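Push Buttons, Boxes and a Mat That Wipes Clean

Tuesday, April 20, 2021

I have been meaning to write about push buttons since last July, when I bought the first ones. I kept putting it off because it seemed like a small subject. Then I threw out a drawer full of bad ones last weekend and decided I had enough to say.

By push buttons I mean the chunky kind that sit on top of a small plastic box, the sort you see on shop machinery, garage door controls and the checkout end of a car wash. They are made to be hit with the side of a hand or a glove. I like them. They feel good to press and they last a long time if you wire them correctly, and the boxes can be opened up and fixed when you don't.

The first ones I got came from Savusham, a surplus place on the edge of town that sells by the bin. You pay for the bin and you take what's in it. Mine had buttons, two dead timers, a length of conduit and a lot of loose brass screws. I paid 40 dollars. Out of that I got enough working buttons to get started, and I still have the screws.

What I learned from the bin is that the top and the switch are two separate parts. The top is called the operator, and it's the part you touch. The switch part is called a contact block, and it clips or screws on underneath. If a button feels fine but does nothing, the contact block is usually the problem. Pull it off, check it with a meter, and replace it if it's bad. A new one costs a few dollars. I threw away at least three good operators before I figured this out.

There are two main shapes of operator I use. The flush or slightly raised one sits in a collar, so you have to mean it when you press it. The mushroom has a wide cap and you can hit it without looking. Emergency stops are a mushroom that latches down when you hit it and has to be twisted or pulled to come back up. People sometimes buy one of those for a doorbell or a game buzzer because it looks good and then wonder why it stays down. If you want it to spring back, buy a momentary one. It will say so in the listing, usually in small print.

Drill the box before you mount anything. The common hole for full-size buttons is 22 mm, and a step bit makes a cleaner hole than a spade bit in plastic. Spade bits grab and crack the lid. Go slow, put masking tape over the spot first, and clean the burr off with a knife. If you buy a box that already has the hole in it, you can skip all this, and for the price difference I now mostly do. Hevwood sells them in gray and yellow. Their lids fit well. The screws they come with are soft, and I replace them with the brass ones from the bin.

Inside the box, leave more wire than you think you need. I leave enough to take the lid all the way off and lay it face up next to the base. My early boxes had the wires cut to exactly the right length and I couldn't open the lid without pulling something loose. Use a cable gland or at least a grommet where the cord comes in, and tie a strain relief on the inside. A cord that gets yanked will work its way out of a screw terminal sooner or later.

Everything I wire is low voltage. I don't do line voltage in these boxes and I'm not going to explain how to, so please don't ask in the comments.

Color is the thing people argue about. The usual rule is green for start and red for stop, and I stick to it. Box color is looser. A yellow box often goes with an emergency stop, but plenty of yellow boxes have something else on them, and the button is what counts. I had one box with a red start button for a while, because red was what I had, and I pressed it wrong constantly. I swapped the operator and the problem went away.

The other thing I pay attention to is where the boxes sit. A light plastic box on a bare metal surface slides when you hit it. You end up chasing it with one hand and pressing with the other. Screwing it down is the best answer if it is going to live there. If it isn't, put something under it. I've tried cork, which crumbles, and rubber shelf liner, which works but holds on to every bit of dust and is miserable to clean.

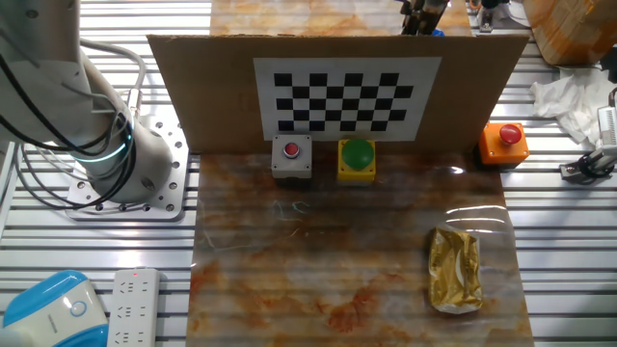 Then I tried a plain smooth mat with a marble print, the kind sold for tables. Mine is a Drulier and it cost 27 dollars. It lies flat after a day or so under some books, and it comes clean with a damp cloth. Pencil and chalk wipe off, and marker takes a little alcohol. The glossy finish does throw back a lot of light, and if you have a lamp right over the table you will be squinting at it. I would get a matte one next time if they made it in a color I liked.

A smooth mat doesn't hold a box as well as rubber does. Four stick-on feet on the bottom of each box take care of it. I buy them in a bag of 400 from Ma, the hardware store by the post office, and I doubt I'll ever use them up. Clean the bottom of the box first or they fall off in a week.

I also like to have something upright behind the boxes, even if it's only a sheet of cardboard. Small parts roll, and a contact block that drops off the back of a table will find the one place you can't reach. Cardboard costs nothing and you can tape things to it. For a long time I had a wiring diagram taped to mine, until I knew it well enough to take it down.

For spacing, leave room for a whole hand between one button and the next. If two mushrooms are close together you will catch both sooner or later. I put the stop a little off from the others, so that my hand has to go somewhere different to get to it. That is a habit now and I do it on everything.

The next job is labels. I've been using a label maker, and the tape peels at the corners after a few months. I've seen engraved plates that fit under the collar of the button and they look nice, but the quote I got was 35 dollars for a small set and I haven't decided. If you have used them, let me know whether the lettering stays readable.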